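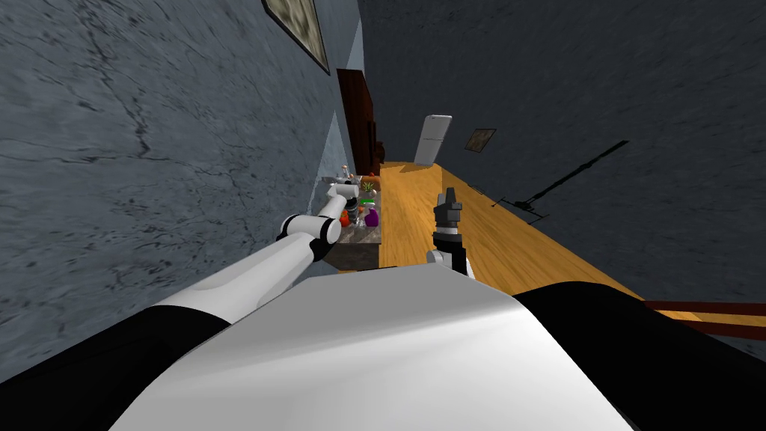
**kukeo_fan** - Wednesday, 9:14 pm

OK so who else has been playing with the kitchen cleanup task in sim? I've put 30 hours into it this month and I am hooked! Two arms, one counter, put the groceries away. A year ago my policy couldn't find the counter. Now it picks a target and goes for it, and I really think we're close to a machine that does this chore at home.

**asabe_jibrin**

Love the energy, but close to what? I ran 3,000 episodes in July and got 1,558 clean finishes. Would you let that near your eggs?

**kukeo_fan**

Better than half! My roommate can't match that.

**nwosu**

I do maintenance at a parts plant in Surkenbridge, so I come at this from the shop floor. We have arms that load trays all night and they're great, but every part sits in the same spot every time. A kitchen is the opposite.
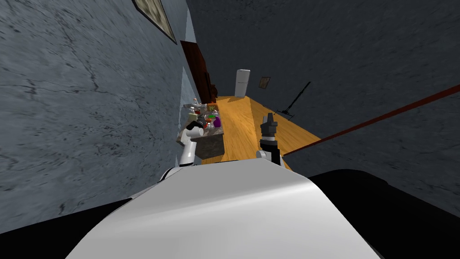
Clutter is the part I'd worry about. Reaching out over an open floor is easy for any arm made in the last 20 years. Getting one purple thing off the corner of a packed counter, with a little green thing right beside it and the gripper hiding part of the pile from you, is a whole different job. I'd want to see it do that ten times in a row before anybody says "close."

**Ekaette Okeke**

Disagree a bit, nwosu. Clutter is where the new policies have gotten so much better! Mine nudges stuff aside now and I never taught it that. What still gets me is soft food. Bread, herbs, anything that squashes. Sim is way too kind there.

**asabe_jibrin**

Yes, this. Contact settings matter more than people admit. Which ones are you on, Ekaette?

**Ekaette Okeke**

Kustance defaults, with friction turned down a little. I'll post the config tonight.

**nwosu**

Fine, I'll try it on my own machine. And if it can do the mopping too, I'm sold - I see there's already one leaning on the wall back there.

**kukeo_fan**

Mopping is next on my list!! Has anyone gotten a decent grip on a long handle? Mine keeps twisting.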